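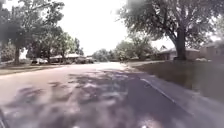
Shadows, kerbs and a very nervous planner

December 26, 2022

I've been promising to write up the shadow business since before the clocks went back, and now that the house is full of leftover pudding and everyone else is asleep in front of a film, I've finally run out of excuses. So get yourself a cup of tea, because I do go on a bit.

For those who haven't been following, Flirkholm is our four-wheeled outdoor robot, and Okham is the local planner that Leopold Lehner and I have been nursing along for what feels like half my adult life. Okham's job is modest enough. It gets a grid of the ground near the robot, with a cost in every cell, and it picks a short path through the cheap ones that still heads more or less where we asked. It does this over and over, and when the grid is good it's a pleasure to watch. When the grid is bad, Flirkholm drives like somebody carrying a full bowl of soup across a room full of cats.

And under trees the grid was bad. Residential streets with big old trees on both sides are lovely to walk down and horrid for a camera. You get that blotchy shade all over the road, dark islands with pale gaps between them, and then further off the whole sky is burnt out to white because the exposure has been trying to please everybody. Our ground classifier had mostly been trained on car parks and on the paths at Dullcombe, where there is hardly a tree worth the name. It looked at those dark islands and thought: holes. Or possibly puddles, or kerbs, it wasn't fussy. Okham then did precisely what it had been told and tried to thread its way between them.

The odd thing was that each single frame didn't look too awful. If you stopped the replay anywhere you'd find a few wrong cells and think, well, that's liveable. The trouble was in how they changed. The road goes soft and smeary close to the robot when it's moving, so the edges of the shadow came out slightly different every time, and the wrong cells hopped about. A planner can cope with an obstacle that stays put, even one that isn't there! What it can't cope with is one that jumps to the left just as you've decided to go left.

Leopold's first thought was to slow everything down, and mine was to blame the steering controller, which I always do and which I am nearly always wrong about. We spent a good few evenings on gains. I'd lower the heading gain and the wobble would get slower and wider, I'd raise it and the wobble would get quicker and tighter, and at no point did it occur to me that the controller was faithfully following a path that wobbled. Severin Trummer, who had come round to borrow a torque wrench, looked over my shoulder at the plot and asked why the blue line was shaking before the orange one. The blue line was the plan. I made him stay for supper.

Looking in the right place

After that we did what we ought to have done to begin with and put the whole lot into Nägeli. I've written about Nägeli before, but briefly, it's our replay tool. You give it a recording and it runs the perception and the planner again at your desk, frame by frame, with the same timestamps, so that you can change one thing and see what the planner would have chosen. It won't tell you what the robot would have done next, of course, as the recording carries on down the road it carried on down. But for questions like "would the path have twitched?" it's a gem.

I picked out a stretch of 1200 frames with plenty of tree shade and we scored it on one number, namely how far the chosen path moved sideways from one plan to the next. Leopold wanted a cleverer score with a weighting for distance. We argued, I won, and I later put his weighting in anyway because he was right about the far end of the path.

The first fix was memory. The old grid was thrown away and rebuilt with each frame, for reasons that made sense on a much slower computer. Now each cell keeps a running belief and every new frame nudges it a little, so a dark blotch that comes and goes never gets enough support to count. We shift the grid along using wheel odometry, and we cap the belief so that a cell can't become so sure of itself that a real obstacle takes ages to show. The cap took more fiddling than everything else. Too low and the hopping came back, too high and I had visions of Flirkholm driving cheerfully into somebody's wheelie bin.

The second fix was in the training data, and I can't pretend it was glamorous. I sat and labelled ground, over 2000 images of it, through most of February, with the radio on. Tarmac in sun, tarmac in shade, tarmac in the sort of half-and-half light where I had to zoom in and squint. We also had the training script darken random leafy shapes on clean road, which Leopold wrote in an afternoon and which helped almost as much as all my squinting. I try not to dwell on that.

Kerbs were the part I worried about. If you teach a network to shrug at dark lines on the road, you may also be teaching it to shrug at the one dark line that will have a wheel off. A kerb seen from low down is often just that, a thin seam running away into the distance with pale concrete on the other side. So kerbs now have their own class and their own cost, and they're left out of the leafy darkening altogether. Okham treats a kerb cell as a wall unless the depth data says quite firmly that the ground is level across it.

Then there are the dark patches that really are something, or might be. I mean the broad sort that goes right across the carriageway a little way short of a bend, a deeper grey than the rest. It could be shade and it could be a bit of road that's been mended, and I've looked at such patches at full size on a good screen without being able to say. I used to think the classifier ought to be able to tell. I've changed my mind. For our purposes both are drivable, so both get the label "road" and we all get on with our lives.
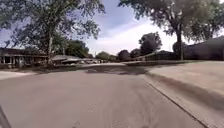

Why don't you just use a lidar and ignore the colour altogether?

Lidar would get rid of the shadow problem, and we may well fit one in the end. It wouldn't tell us mown grass from tarmac when the two are at the same height, though, and we want Flirkholm to stay off people's lawns, so we'd still need a camera for the ground type and would still have to make it behave in the shade.

I had that one by email from a reader after the last post, and it's a fair point, so I thought I'd put it in.

Back to the numbers, such as they are. With the memory and the new labels together, the sideways movement of the path on my test stretch came down by 30 per cent close to the robot, and by a good deal more at the far end, where Leopold's weighting matters. I'd hoped for better up close. What's left seems to be blur for the most part, and I don't think any amount of labelling is going to sharpen that. A shorter exposure would, but then the shade goes to mud. I've had a go at letting the exposure follow only the bottom part of the view and paying no attention to the sky, and in replay I can't test that at all, as the pictures have already been taken. It'll have to wait for proper outings.

There's one frame I keep going back to, number 1545 in the longer recording, where Okham plans a neat little detour with nothing on the grid to detour round. Every cell along the straight line is cheap. The cost of the chosen path is higher, I've added it up by hand. Leopold thinks it's a tie-break going wrong in the sampling, when two candidate paths share a starting heading and the list gets sorted on the wrong column. I've got a feeling it's the odometry shift landing half a cell out after a turn, so that the planner and the drawing don't agree on where the cells are. He has bet me a cake.

If anyone wants the darkening script, drop me a line and I'll send it over. It's short, it has hardly any comments, and you'll need to change the folder at the top to your own. I'll post again once the cake is settled.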